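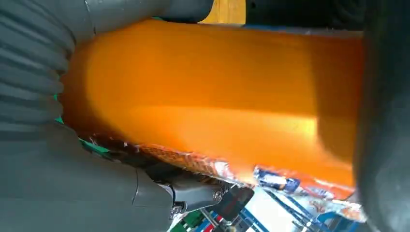 Wrist camera view, orange item between the ribbed finger and the dark one.

January 30, 2018

Our club has been working on the picking task since August, and the regional round in Pekville is getting close, so I want to write down where we are.

The task is simple on paper. Each team gets a set of grocery items and has to move them one at a time, and every item that ends up in the right spot scores. Dropped items cost points. Crushed items cost more. We named our robot Sollum, after a typo in the first version of the code that we never fixed.

Most of this month went into grip force. We used to close the fingers to a fixed width for everything. It worked for boxes and was bad for anything in a wrapper, where the plastic slides and the contents shift. Now the fingers close slowly and stop when the motor current goes over a limit. Fadime Yüksel wrote that part, and I did the logging.

The logs cover 582 grasps so far. Of those, 183 were with shiny or crinkly packaging, and that group still has the most failures. Glare is part of it. A bright band across an item can look like an edge to our detection code, and then the fingers come down too far to one side. We tried turning off one of the two lamps over the bench and it got a bit better, but we can't pick the lighting in Pekville.

The other problem is the wrist camera itself. Once the fingers close, the item fills most of the view and we can't see much past it. We talked about moving the camera back, but the bracket would have to be remade and there are 7 club meetings left. We're leaving it alone.

Team Groron posted their practice scores last week and they are ahead of us on speed. A full run takes us roughly 40 minutes, mostly because of the slow close. I'd like to speed up the approach and keep the close as it is.

Next meeting we retune the current limit for soft items and rerun the whole wrapper group. I'll post the new numbers when I have them.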